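Projects > Wellness retreats > Uscombe testimonies > README

# Uscombe Testimonies — data card

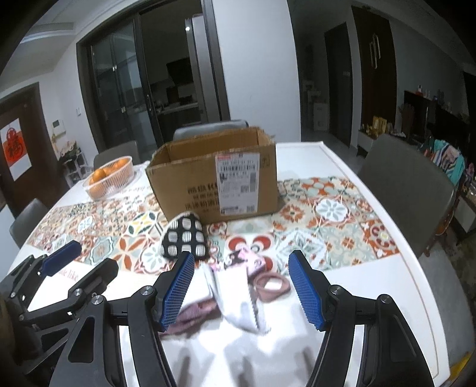
By Nele Segers. Last touched in February

We use cookies to remember your settings. Accept / Manage

Status: usable, still messy. Read the Limits part before you quote anything.

## What it is

566 first-person accounts from people who stayed at the Uscombe health retreat, or went along with a sick relative. Mostly cancer, some diabetes, some heart trouble. Many write about faith as much as food. Plain text, one account per file.

## Where it came from

- Guest letters, typed up by Veerle Meijer
- Posts from the old Pilell forum, with the writers' OK
- 38 phone interviews, transcribed by me

Oldest letter is from 2000. Dates before that were guesses so I took them out.

## Fields

- id
- role (patient, spouse, parent, friend)
- condition, in the writer's own words
- diet (vegan, raw, juice, none stated)
- faith_before, faith_after — free text, often blank
- other_care (chemo, surgery, none, unknown)
- body

## Cleaning

Names swapped for initials. Home towns gone. Doctors' names gone too, exept where I missed one, tell me if you spot it. Spelling left alone. The Finora script strips duplicates but it trips on accounts that quote a hymn or a Bible verse, so I checked those by hand.

## Limits

Not medical evidence. People who felt better wrote in more. Families of people who died mostly didn't. No follow-up, no records, nothing confirmed by a clinic. Please don't use it to claim a diet treats anything.

role is shaky in the forum posts. A wife writing for her husband sometimes got tagged patient.

## Access

Ask Veerle. Research and teaching only. The De Bruijn reading group has a smaller set of 50 with notes in the margin, seperate download, same rules.

## To do

- other_care still unknown for too many
- second pass on the interviews, my typing was rushed
- decide about the letters in Dutch — translate or leave out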